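Progress report to the Ostermont small grants panel, 5/28/21
Project: Stemel corner shop packaging trial
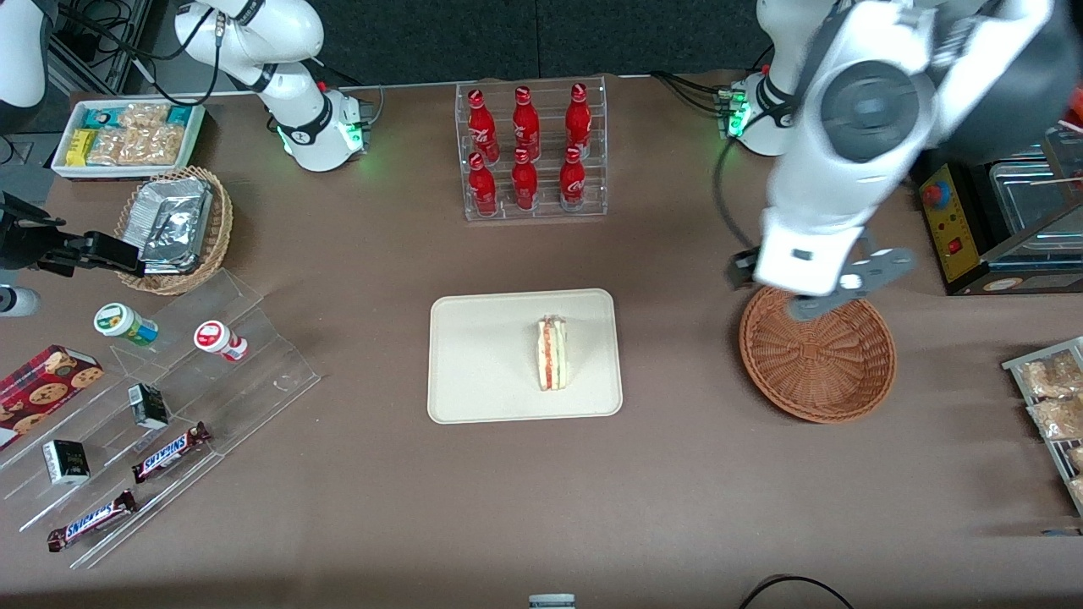 *Counter layout with the round wicker basket.*

**Where we are**

The first half of the grant is spent and the results are thinner than our application promised. We said that shoppers would bring their own containers if the shop gave them a small discount. Some do. Most take the discount card, put it in a wallet and ask for a bag.

The Dretano shop has been in the trial for 6 weeks. Its owner reports fewer bags going over the counter, but she also changed bag supplier in that time and the new cartons hold a different number. I would not put her figure in front of anyone yet. The Öztürkmen grocery keeps better records, and its bag use has hardly moved.

**Money**

Of the $3000 released so far, $2000 went on printing and signage. In hindsight that was too much. The signs are a nice colour and customers walk straight past them. The rest covered the discounts and a set of scales that still hasn't been certified for trade, so the bulk rice and lentils can't be sold by weight.

**What we doubt**

- The survey. It was filled in at the till, with staff watching, and nearly everyone ticked "very likely" to reuse a container.
- The claim, ours, that habits change within a month.
- The deposit jars. Two shops agreed to take them back, but neither has room to wash them and the nearest commercial dishwasher is at the community centre, which charges by the load.

**Before the next payment**

We'd like to drop the second print run and put that money into jar washing through June. Both shops will count bags from opened cartons using the same sheet. If Öztürkmen's numbers are still flat at the end of the month, we will recommend that the panel hold back the remaining funds until we have a different plan.

Receipts are attached, apart from the one for the scales, which the supplier is reissuing.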